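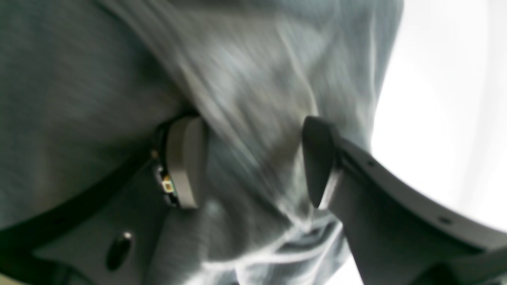
Soft gray-blue fabric, seen at close range.

Features > Film > Festivals

The Gosdale festival will close this August with a restored print of The Salt Ledger, the only feature directed by Ottavio Vitale. The film runs almost 4 hours and has not been shown in full since its first release, when its distributor, Kimetora, cut the second half heavily.

The restoration was supervised by Agata Testa, who worked from two incomplete negatives and a set of the director's editing notes. Of the 1109 shots listed in those notes, 259 were missing from every print in circulation. Most belong to the long harbor sequence, in which Serena Pace, as the widowed bookkeeper, waits for a ship whose cargo has already been sold.

The recovered material changes the balance of the picture. Pace's character, formerly a minor witness to her brother's ruin, now shares responsibility for it. Nandini Chowdary's score has also been returned to its intended place, including a passage for solo cello over the final auction.

The Saturday screening will include one intermission.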